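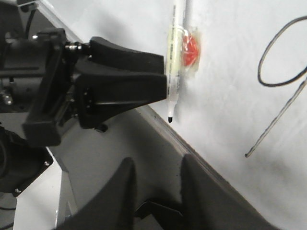
Trerkden sales planner, reviewed by Jawad Minhas

I bought the Trerkden planner in December for our team at Celcombe. It covers one year of targets, with a page for each client and space for 100 of them. We filled 64 before Easter.

The weekly review sheet is the best part. It asks what you quoted, what you won and what you left too long.

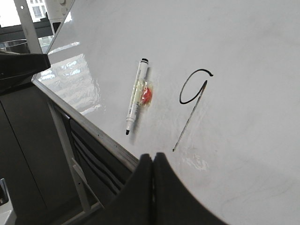
A marker on the whiteboard, next to a 9.

The audio lessons are weaker — mostly pep talk, and the one on pricing stops short. I went back to the Ikum course for that.
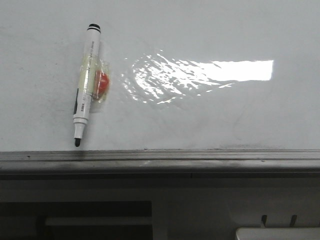
Paper is decent and the binding has held. I would buy the planner again, without the audio.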